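Informe de avance a la Fundación Atitell
Ayuda a la instalación de obra pública, segundo pago
15 de junio de 2025

Les escribo con el mural cerámico de la estación de Clulton a medio colgar. La memoria original prometía que a estas alturas estaría entero, pero la memoria original la escribí en noviembre, con calefacción y mucho optimismo.

De las 3939 piezas previstas están cocidas 2534. Otras 548 salieron del horno con un verde que Boglárka Lengyel, autora de la obra, describe como «de hospital», y esperan un segundo esmalte. El taller Baranauskienė se hace cargo del coste, después de una conversación telefónica larga que no adjunto.

El andamio se montó con 14 días de retraso. El permiso del ayuntamiento llegó puntual, aunque para la fachada contraria. Bogdan Kaczorowski lo resolvió en ventanilla y desde entonces lleva él los trámites – nadie más se ha ofrecido.

El transporte desde Konholm, en cambio, fue bien. Llegaron todas las cajas, numeradas según un sistema que entiende el transportista.

Del presupuesto, la partida de materiales va según lo previsto y la de anclajes se ha pasado. El ingeniero pidió acero inoxidable donde habíamos puesto «tornillería varia». Solicitamos trasladar a anclajes lo que sobra de la partida de inauguración; habrá menos canapés.

Queda pendiente la cartela. Vamos por la sexta versión del texto y en cada una la palabra «diálogo» aparece una vez más. 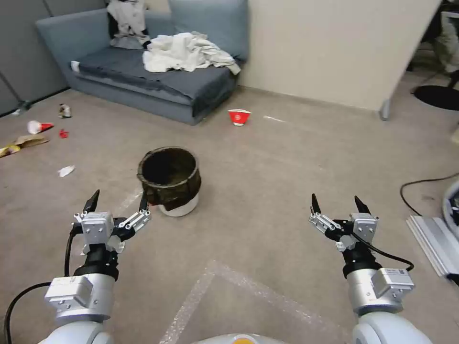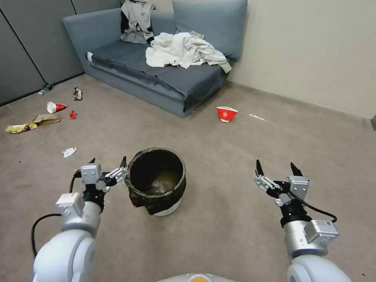
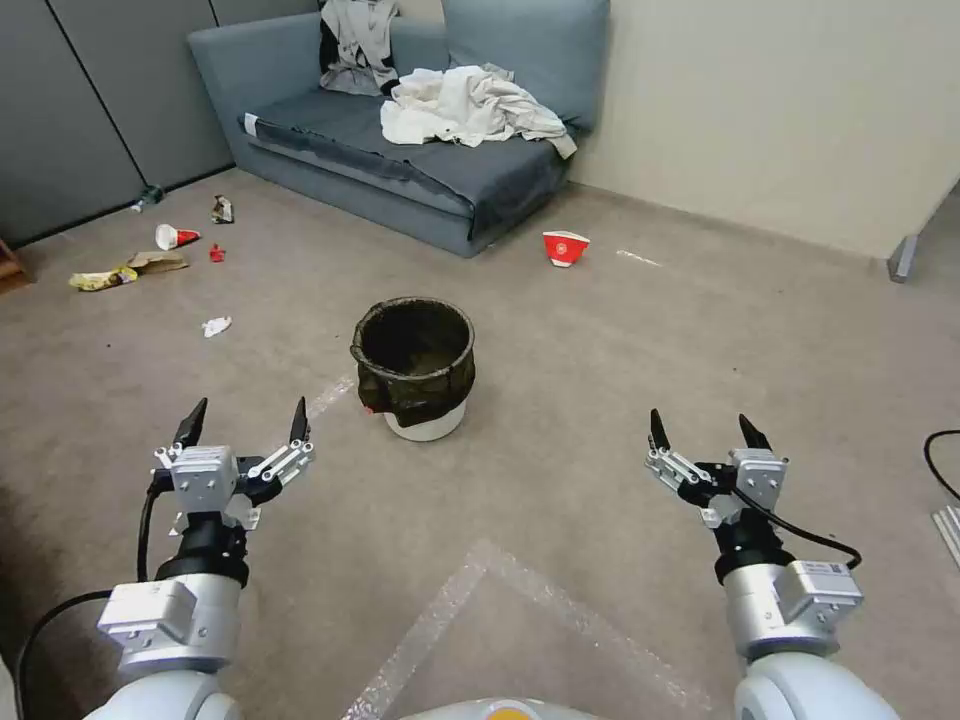 Brazos con pinzas sobre suelo enmoquetado, tres tomas.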